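Plimness for Curious People
How do you go shopping for a robot?
8 June 2026

I get asked lots of questions about robots, and most of them are about whether robots have feelings or could win a fight with a shark. But a while ago a girl at a school I was visiting put her hand up and asked, "Who pays for it?" I loved that! I plan and buy the equipment for a workshop called Prolside, where we teach robot arms to do jobs around the kitchen, so paying for it is more or less my whole day.

So let's go shopping for a robot. You can be in charge and I'll carry the bags.

First, what's the job?

If you wanted new shoes you wouldn't just walk into a shop and say "shoes, please". Football boots are no good for a wedding, and wellies are horrible for running. Robots are like that too. A robot that paints cars is enormous and strong and lives behind a fence. A robot that puts plates in a rack can be small enough to bolt to a table.

Before I look at a single price I write down the job in one sentence. Ours is "Move the dishes from the tray to the rack." It looks like a baby sentence, doesn't it? But now read it again and start asking it questions. How heavy is the heaviest dish? How far away is the rack? Are all the dishes the same shape? What if one of them is slippery?

Each of those questions changes what goes on the shopping list. A heavy dish needs a strong arm. A rack that's far away needs a long one. And if you've got a flat plate, a little cup and something thin like a chopstick all to be picked up by the same "hand", then that hand has to be rather clever, or you need more than one sort.

Try it at home. Pick a job you don't like (I'd choose matching socks) and write it in one sentence. Then ask it five nosy questions.

One arm or two?

This is the argument we have most often at Prolside. Have a go at unscrewing the lid of a jar with one hand behind your back. You can sort of do it if you squash the jar between your knees, but robot arms don't usually have knees.

Two arms can help each other. One can hold while the other pulls, or each can look after its own side of the table so that neither has to stretch. They also cost twice as much, they need twice as many cables, and they can bump into one another, so somebody has to plan where each one is allowed to go. Sometimes the sensible answer is to buy one arm and move the rack closer! Moving a rack is free.

We measured our table and drew circles on a big sheet of paper to show how far each arm could reach. Where two circles overlap, both arms can get to the same spot. If a bit of the table isn't inside any circle then no arm can get there, and that's where I put my pencil case.

What does the work look like?

A tidy-up job for a robot has quite a lot of ordinary stuff in it. Trays, plates, a rack to put things in. The arms get all the attention, but every one of those things has to be bought, washed, measured and put back for the next go.

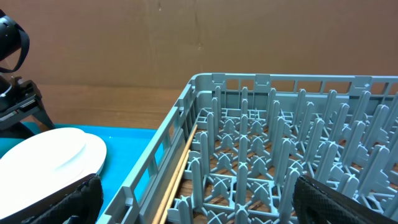 A plate on its tray, the dish rack, and robot grippers close by.

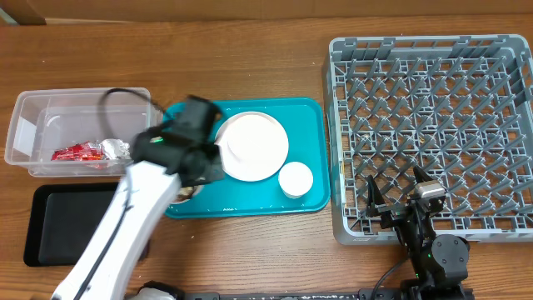 Now for the money. I'm not going to tell you real prices, they change all the time and they'd be wrong by the time your little brother reads this. We'll use counters. Buttons or dried pasta will do just as well. Count out 100 of them in a heap. That heap is your budget, meaning all the money you're allowed to spend. When the heap is gone, it's gone.

Push 40 counters to one side for the arms. Yes, ouch. Arms are full of motors, one for nearly every joint, and motors that can stop in exactly the right place cost a lot more than motors that just whizz round.

Next, 20 counters for grippers and cameras. A gripper is the robot's hand. Many of them have only two fingers, which open and close like kitchen tongs, and the pads on the fingers matter more than you'd think. Smooth metal on a smooth plate is asking for a crash. Rubbery pads with a bumpy pattern hold on much better, and pads wear out just like the soles of your trainers, so buy spare ones. The cameras are the robot's eyes. You can put one up high, to see the whole table, and you can put one right by the gripper for a close look at whatever it's about to grab. Up high, a chopstick is only a skinny line. Near the gripper it looks huge.

Then 20 more for the computer and the cables. The computer works out how the arms should move, and it has to do its thinking quickly. Cables are the bit that everybody forgets, including me. I once ordered a lovely arm from a supplier called Plikico, unpacked it, stood it on the table, felt terribly proud, and found that the power cable stopped short of the socket by the length of a ruler. We had to wait for a longer one. I sat and looked at that arm for days.

Cables also need room to bend. When an arm stretches out, its cable goes with it, and if the cable is too short it tugs. If it's too long it flops about and catches on things. I now hold a bit of string against the arm and move the arm everywhere it needs to go, and then I measure the string. It's a very cheap tool, string.

How many counters are left? You should have 20. Don't spend them yet!

The counters you keep back

Grown-ups have a long word for this, which is contingency. I call it the oops money. Something always goes a bit wrong. A part arrives cracked, or a finger snaps off a gripper, or you find out that the table wobbles every time the arm stops suddenly (a wobbly table is a disaster, because the robot thinks the plate is in one place and the plate has shuffled over to another).

The oops money also pays for practice things. If you want a robot to learn about plates then you need plates. I buy plastic ones for the early days. You want a few sizes, some cups, a tray with a colour that stands out from the plates, and a rack or two. White plate, white tray? That makes the camera's life much harder. You can test this yourself: put a white button on a white piece of paper, then on a bright blue piece, and walk backwards until you can't see it any more. Which one disappears first?

And please buy the rack before you finish choosing the gripper. We did it the other way round. Racks have rows of pegs, and the gaps between the pegs can be narrow, so a chunky gripper may be able to pick up a plate beautifully and then have no way of getting it between the pegs. Measure the gap. Measure the gripper. Measure them both again after lunch.

New or borrowed?

You don't have to own everything. There's a firm called Nikolovski near us that lends out arms by the month, a bit like a library but with much heavier books. Borrowing is good if you aren't sure what you need, or if the job will be over soon. Buying is better if you'll be using the arm for years, as all those monthly payments pile up.

Here's a sum to try with your counters. Say it costs 2 counters a month to borrow an arm, and 20 counters to buy the same one. After how many months have you spent as much on borrowing as you would have on buying? Do it with the actual counters, it's more satisfying. Then ask yourself what happens if the arm breaks. With a borrowed one, the firm might mend it for you. With your own one, it's out of the oops money!

Waiting

Robots don't come from the shop in a carrier bag. After I've ordered an arm it can take up to 40 days to turn up, and the clever pads for the fingers might come from a different firm altogether, on a different van. So I keep a wall calendar with everything on it. If we want to start teaching the arms in October, I count backwards. When must the arms be here? When must the table be here, for the arms to be bolted to? Who's ordering the bolts? (Me. It's always me.)

Counting backwards works for birthday parties as well. The cake has to be ready before the candles can go in, and you need to know how many friends are coming before you bake it.

The safety list

I've saved this for near the end but on my real list it's at the top. Even a small arm can pinch. We have a big red stop button that a person can reach without leaning across the robot, and we bought it on the same day as the arms. We mark the floor with tape so visitors know where to stand. Long hair gets tied back and dangly sleeves get rolled up, mine included. If a price looks too high, I might choose a cheaper plate or wait a bit longer for a camera, but the stop button doesn't come off the list.

Your turn

Draw a table from above, as if you were a fly on the ceiling. Put your job on it, the socks or the dishes or whatever you picked. Draw your arm or arms with a circle round each to show how far they reach, and then put your pile of counters next to the things you'd buy. You're allowed to change your mind as often as you like while it's only pencil.

Then show it to somebody and ask them what you've left out. When I did this with our first plan, they pointed at the tray and asked where the dishes go if the rack is full. I hadn't got anything for that at all — so I crossed out a camera and bought a second rack.

Words to keep

Budget: all the money you're allowed to spend on something.
Gripper: the part of a robot arm that picks things up.
Reach: how far an arm can stretch.
Contingency: money kept back for surprises. Oops money!
Supplier: a firm that sells you the parts.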